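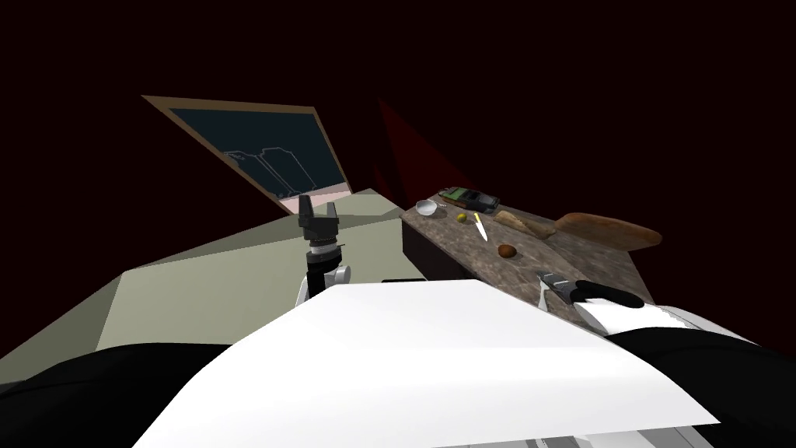

A morning at the Craddock butter works, Butcombe

The Craddock creamery at Butcombe opens its doors one morning in December, and this year I got one of the places. The tour starts at eight, so I stayed the night before in the village and walked up the lane in the dark. Entry was free, but you had to send your shoe size in advance for the white wellingtons.

Caradog Prosser runs the butter side and took us round. The oldest part of the building dates from 1910 and is now used for salt, parchment and the spare churn. The working dairy is behind it, in a long low shed with a sloping floor and a drain down the middle.

The cream

Cream comes in from three farms, all within sight of the hill. It is pasteurised, cooled and then left overnight with a culture added. We tasted it at that stage from paper cups. It was thick and slightly sour, close to crème fraîche, and I would have been happy to take a jar of that home and leave the butter.

Churning

The churn holds 700 litres and makes a good deal of noise. Caradog listens for the change in sound when the grains form, then stops it and drains off the buttermilk. Rhun Price did the washing and salting that morning. The salt goes in by hand, in two goes, with a rest between them. A man in our group asked whether the rest mattered and Rhun said he had tried it without and got streaks.

Most of the buttermilk goes to a bakery in the next valley. The remainder is sold at the door, and had gone by the time we came out.

Patting and wrapping

The small blocks are still shaped with ridged wooden pats. We were each given a lump to try. Mine stuck, as I had not left the pats in cold water long enough. Eluned Skyrme showed me again and the second one held its shape, though it was a good bit heavier at one end.

The tasting

Hinata Kawaguchi cooked for us in the old weighing room at half past eleven. She made leeks softened in salted butter with the lid on, then a brown butter with capers for boiled potatoes. Her advice on brown butter was to use the unsalted, take the pan off the heat while it is still a shade paler than you want, and tip it straight into a cold bowl. The leeks were the best thing I ate all week.

Practical notes

Parking is in the field below the works and it was soft. The shop takes cards. Wear a warm jumper, as the wrapping room is kept very cold. The cultured butter freezes well, and I came home with four blocks of the salted and one of the plain.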